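The Ledger at Jurkthorpe

Marit Grønli took the job at the grain store in March, when the road was still bad. The pay was low but it came with a room over the office, and the room had a stove.

Edvin Solberg showed her the work. He had run the place for 19 years and he did not explain much. Trucks came in full and left empty. She wrote down the weight, the name and the field. At night she typed it all into the computer under the desk.

"And if the computer goes?" she asked.

"Then there's the book."

It went in her second week. She pressed the button and got a click and a dark screen. Edvin looked at it from the doorway with his coat on.

"Ward Dierckx does computers," he said. "He's in Erkden. That's 40 miles."

She drove it there herself, with the case belted into the passenger seat. Ward gave her coffee and a chair. He was slow and he talked to himself while he worked. Around noon he said the drive was finished and so was everything on it.

"Everything?"

"You've got it on paper, I hope."

She did. She paid him 80 for a new drive and drove home with the heater on high.

It took her most of the spring to type it back in. Edvin's handwriting was small and leaned to the left. In the old pages she found her father's name, next to a field she had never heard of. He had brought in two loads, both light, and then his name stopped.

She asked Edvin about it over supper.

"He sold that field," he said. "The year you were born."

"Who to?"

Edvin cut his bread. "Me," he said. "He needed the money – I gave him a fair price."

She finished her soup. In the morning she put on her boots and asked him to show her where it was.

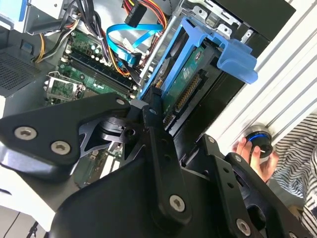 The inside of a desktop computer.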